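Facilities Service Desk
Ticket record: display backdrop and lettering, Sornis Room
Location: Rivus Building
Category: Fixtures and furnishings
Priority: 4
Opened: 7/5/19
Assigned to: Úna Ó Briain
Status: Resolved, monitoring

Summary of request

The requester reports that the foam letters fixed to the black fabric backdrop in the Sornis Room do not remain in place overnight. Letters from the lower row have been found on the floor on 2 occasions. The requester also asks whether the creases in the fabric can be removed before the room is next in use, and whether the letters may be fixed directly to the wall instead.

Initial response

The request has been accepted. Users of the room are asked not to refix any letter with household glue or parcel tape until an inspection has been carried out. Fallen letters should be placed face up on a flat shelf and kept away from the radiator. Fixing to the painted wall is not permitted under the Rivus Building decoration rules, and the backdrop must therefore continue to be used.

Inspection notes

The letters were examined on the floor and the backs compared. The upper row had been put up with adhesive pads and was holding well. The lower row, where the letters are larger, had been put up with the same pads in the same quantity. Fibres from the fabric were found on the pads of the "M", and these pads no longer gripped when pressed back. The backdrop itself was sound at the top edge. Several of the deeper folds passed directly behind the lower row, so that the pads met the fabric only in places.

Action taken

1. All letters removed and old pads peeled away by hand. No solvent was used, as the supplier's leaflet for the Ojeda pads advises against it on foam.

2. Fabric brushed down and left hanging overnight. A cool iron was tried on a lower corner and gave a slight improvement. Steaming was not attempted in the room on account of the ceiling fittings.

3. Hook strip fitted to the back of each letter in the lower row, with the matching strip stitched to the backdrop. New pads fitted to the upper row.

4. Lettering put back in two rows, "Fast" over "UMI", with the smaller letters in the upper row. The tilt of the letters follows the requester's layout and should not be corrected by cleaning staff.

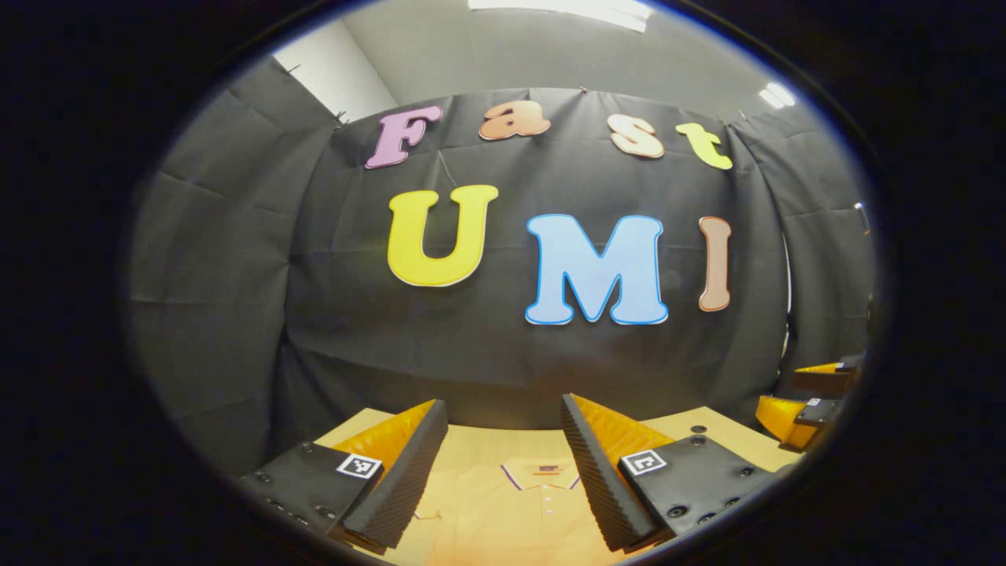 Outstanding matters

Creasing remains visible in the fabric. The requester has been informed that complete removal would require the backdrop to be taken down and sent out for pressing. A quotation has been requested from Grirnura and will be added to this record when received. The dark curtains are outside the scope of this ticket, and any request concerning them should be logged separately.

Requester's reply

The requester confirms that the lettering is acceptable and that the remaining creases may wait until the December closure.

Closing note

Spare hook strip has been left in the stationery cupboard, second shelf. Should a letter fall again, please reply to this ticket and state which letter and which fixing has failed.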